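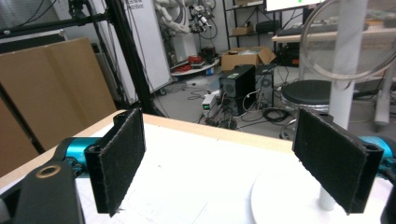 The table, before the strainer runs.

November, a little after 9 at night. Got 62 takes in for the Godeo set, which is over the target. The task was the small mesh strainer: open the fingers, come in low, pick it up by the rim, set it down on another part of the grid. I threw out 12 where I moved too fast. My wrist was sore by the end and I slowed down, so the later ones are probably better to learn from.
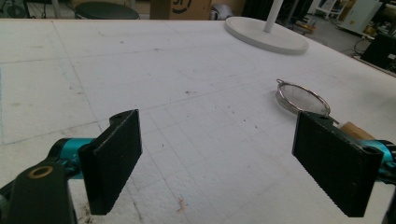 Lingyun Kang thinks we should keep the bad takes too, in their own folder, because a model that only sees clean grabs won't know what to do after a miss. I said fine, but they have to be labeled, and I'm not doing it tonight.

Tried 3 starting spots near the edge of the table. Widen wants more of those. Copied everything over to the Cai drive and ate late.
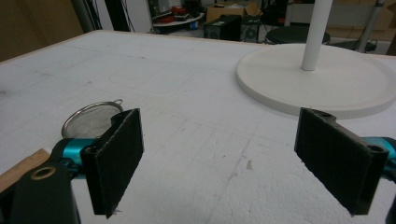
Strainer at the near edge, fingers open.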